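Plorkesstead trial: the paper fault
Gallery and notes by Araceli Llorente
Posted Saturday, December 18, 2021

The washroom arm at Plorkesstead has been switched off since the stoppage on the ground floor, and several people have asked what happened. This page covers the fault, the simulator work that followed and what we are changing. It replaces the short notice that went up with the newsletter.

The arm's job is to take an old toilet roll off the holder and put a new one on. It had been doing this without much trouble since June, mostly in the evenings. On the night in question it went in to take hold of a roll, closed its fingers and reported a good grip. It had hold of the loose paper. When it backed away the roll stayed where it was and turned, and the arm kept pulling. Paper went round the wrist and into the gap by the second joint. The motor there worked against it until the current limit cut in and the arm stopped, halfway out of the cubicle and at head height.

Nevzat Karabulut was on the late shift and found it. He pressed the stop button on the trolley before going near it, as he had been shown, and then rang Ozan Aksoy. Nevzat was not hurt and neither was anyone else. The damage was a scuffed cable cover and a joint that had to be opened up and cleaned out.

The part that worried us more came afterwards. Once the current dropped, the arm was set to try again on its own after a short wait. With a person standing next to it, pulling paper out of the joint, that would have been dangerous. The stop button prevented it. Ozan had left the retry setting on from the bench tests, where it is useful, and it had not been on the list of things to check before the arm went out to the building.

Yoon-hee Woo rebuilt the job in the simulator the following week so that we could repeat it without using the real arm.

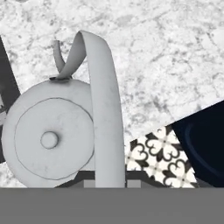
Simulator view, close up, with the roll and the gripper.

Checking the grip was Casimiro Echevarría's part of the work, and he started with the question of what the software takes as proof that it is holding a roll. The answer was finger width and very little else. If the fingers stopped closing before they met, the program called it a grip, and a few folded layers of paper were enough to stop them. The camera was supposed to catch this and it didn't. With the strip arching up off the roll and coming down the right-hand side, the lower end goes out of sight behind the flat grey band of the gripper. The program had no view of where the paper finished, so it assumed there was nothing there to worry about.

Yoon-hee ran the job 212 times with the paper in different positions. In 34 of those the arm pulled on the strip and logged the roll as held. Most of the bad runs had a long loop standing up from the roll. Short tails hardly mattered.

The simulated paper is stiffer than the real thing and never tears. On the real holder the strip would often have torn and the arm would have carried on with a scrap in its fingers, so some of the bad runs would have ended differently in the building. We have not tried to correct for that.

What has changed so far:

The automatic retry is off. After any current trip the arm now stays stopped until someone resets it by hand at the trolley.

The arm lifts the roll very slightly and weighs it before moving away. If the weight is wrong it opens its fingers and stops.

The pull limit on the way out is much lower than it was. Casimiro would like it lower still, but then the arm gives up on holders that are a bit tight.

The retry setting is on the checklist, first line.

Still to do: a guard for the gap at the second joint. Ozan has drawn one up and the supplier in Gulach has quoted for it, but we have no delivery date. Yoon-hee also wants 1,000 clean simulator runs with the new weight check before the arm does a real cubicle again, and those are under way on the Henport machine.

Until then the washrooms are being done by hand. If you find the arm's trolley in the corridor, please leave the red button pressed in. Questions to me or to Ozan.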